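Why do bowls ring?

Tap a metal mixing bowl with a spoon and listen. Diiiing! Now tap a cushion. Thud. Why does one sing while the other just sits there?

It all comes down to wobbling. When you hit the bowl, its sides bend in and out very quickly. The movement is much too small to see, but it pushes on the air around it. The air pushes on more air, and so on, all the way to your ear. We call those quick wobbles vibrations, and every sound you have ever heard began with them – even a cat purring!
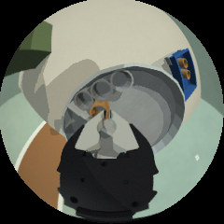 Why does a big bowl usually make a lower sound than a small one?
A big, thin bowl tends to wobble more slowly than a small one of the same thickness. Slow wobbles make low notes and fast wobbles make high notes.

Scientists count wobbles per second in hertz. A sound at 100 hertz is a deep hum. At 200 hertz the wobbles come twice as fast, and your ears hear the same note, but one whole octave higher. Try singing the first two notes of "Somewhere over the rainbow". That big jump is an octave too!

Our reader Kiprono Mussa wrote in to ask why his bowl stops ringing when he holds the rim. Great question, Kiprono! Your fingers are soft, and they soak up the wobbles. Musicians call this damping. Drummers do it when they grab a cymbal to make it go quiet.
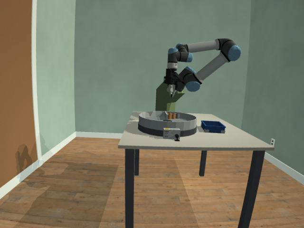

Make your own bowl band

You will need 2 bowls of different sizes, a wooden spoon, a folded tea towel and some water.

1. Put the bowls on the tea towel so they can wobble freely.
2. Tap each one gently near the rim. Which is higher?
3. Pour a little water into the bigger bowl and tap again. The note drops, as the sides now have water to push about as well.
4. Add more water, a splash at a time, and listen for the change.
5. Tap the bowl and look closely at the water. You may spot tiny ripples by the edge – those are the vibrations showing themselves!

Nisreen Fakhoury's class tried this one Wednesday and played most of "Hot Cross Buns" before lunch. Can you work out a tune of your own?

Word to remember
Pitch: how high or low a note sounds.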